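Filed under: Family Games, Puzzles & Brain Teasers

Nekley's Lantern FAQ

Same questions keep coming in so, quick answers.

How many players?
Up to 2. Mostly played solo though.

How many puzzles?
146 in the booklet. Easy ones up front, then it jumps. Around the middle it gets mean.

Is the Pondetti edition differnt?
New box, same tiles. Don't buy both.

Lost a tile, now what?
Email Baumgartner with the tile letter. They mail spares. Mine took most of May.

Can we skip ahead?
Sure. No rule against it.
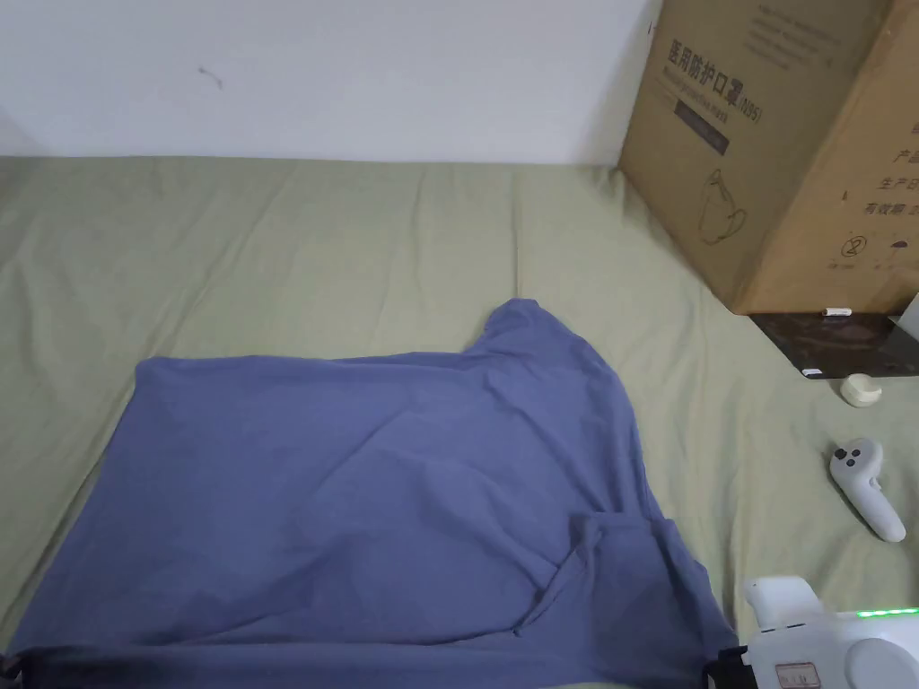

Do the answers come with it?
Back of the booklet, upside down. Tape the pages shut if you have a peeker.

Is there an expansion?
Destance, 200 more puzzles, needs the base tiles. Harder then the original.

Travel size?
Not yet. Would buy it.

3 Comments | Share this

We use cookies to remember your settings. OK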